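A morning inside the quiet box at Ondus

Readers of this blog know I own three meters and trust none of them completely. When the Ondus test lab outside Atthorpe announced an open day, with free calibration checks for anyone who turned up with a handheld RF meter, I was in the car before I'd finished the email.

The sign-in sheet asked for "organization." I wrote "self." The man ahead of me had written "concerned."

Our guide was Noelia Escobar, who runs the phone and router bench and has clearly been asked every question I own. She started us in the shielded room, a steel box lined with foam spikes, with a door like a bank vault's. My phone lost signal the second it shut. Two teenagers looked ill. I felt wonderful, though I'd also just had a sit-down and a coffee, so make of that what you will.

Then came the part I'd driven for. She put a cordless phone base on a stand, the kind that lives on a million nightstands, and took readings at several distances. Right up against it the needle jumped. Across the room it barely bothered. I've been typing that advice for years, and it was nice to see it done by someone with a lab coat and a budget. She also pointed out, politely, that the base transmits all night whether or not anyone calls. A woman near the back said "I knew it" loud enough to echo, which is hard to do in a room full of foam.

The meter check was humbling. My oldest unit, a Skustero I have defended in print, read high on everything, including a source that was switched off. The Barroso did better. My third meter needed a battery, and theirs was the wrong size.

After lunch (a wrap, a cookie, a pamphlet) we were turned loose in the rest of the building, where smart meters and baby monitors get their turn before the paperwork is signed.
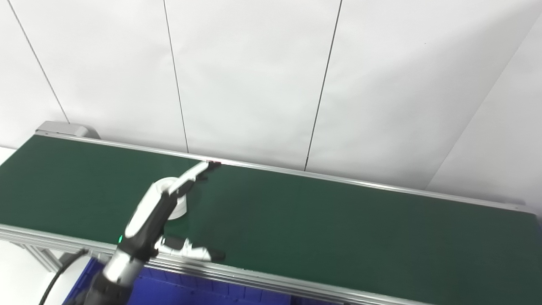
Does a phone give off less if you leave it charging across the room?

The phone puts out whatever it needs to reach the tower, wherever it sits, but far less of it reaches you from over there. Airplane mode shuts off the cellular part altogether, and then you can check that Wi-Fi and Bluetooth are off too.

That came up in the closing session, which ran long thanks to a gentleman with a binder. He had 458 pages in it and wanted to discuss the tabs.

They plan another open day in May. Parking is 10 dollars, cash only, and the lot is next to a cell tower.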